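Every winter my mailbox fills up with the same question: "My second vaccine dose was given in another country, so how do I get it onto my record here?" I've now done this for myself, for my mother, and for two cousins, so I thought I'd write the whole thing out in one place and save us all some typing.

# How to get an overseas vaccination onto your clinic record 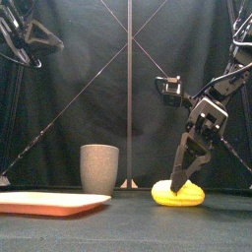

*By Jagadeesh Kurian | Updated November 8, 2024*

I'm writing with the Woromgate clinics in mind, as that's where my family goes, but friends in Nakuren tell me their forms are nearly the same. Set aside 30 minutes and make yourself some tea!

## What you'll need

- The vaccination card or certificate you were given abroad (the original, if you still have it)
- Your passport or another photo ID
- Your clinic patient number
- A translation, if the card is in a language the front desk can't read

## Step 1: Read the card before anybody else does

Sit down somewhere bright and check four details for each dose: your name, the date, the name of the vaccine, and the batch number. The batch number is usually on a tiny sticker, and the stickers do fade. My mother's was so pale that I had to hold it under the kitchen lamp and read it out to my cousin, one character at a time, and we still mixed up an 8 and a B.

Watch the dates too. Some countries put the day first, others the month, and if your dose was early in February a clerk could easily read it as a different month altogether. I write the month out in words on a sticky note and leave it on the card. Please don't write on the card itself.

## Step 2: Fill in any gaps

If something is missing, write to the place that gave you the shot. A short, friendly email works best: your full name, your date of birth, the day you visited, and what you need from them. The little travel clinic in Mösli answered me overnight, and attached a stamped letter I hadn't even thought to ask for. Larger hospitals take longer, so follow up after a couple of weeks if you hear nothing.

## Step 3: Send the form

Ask the front desk for Form 519, "Vaccinations received elsewhere." You can fill it out by hand or through Gasudeo, the patient portal most of the Woromgate clinics use.

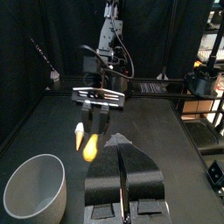 *Two-finger gripper with black curtains behind it.*

In Gasudeo, open **My Health**, then **Immunizations**, then **Add outside record**. Upload both sides of the card, even when the back looks blank. The comment box stops at 1,000 characters, which I found out halfway through a lovely long explanation of my mother's travel plans (she moves around a lot, bless her). Keep it to the facts and you'll have plenty of room.

## Step 4: Check that it went through

Look again after a week or so. The entry should have moved from "Submitted" to "Verified." If it says "Returned," open the message beside it before you send anything new, as a second form only puts you at the back of the line.

Ask for a printed copy at your next visit and keep it with your passport. If you're due for another dose soon, bring the original card along anyway and let the nurse work out the timing with you.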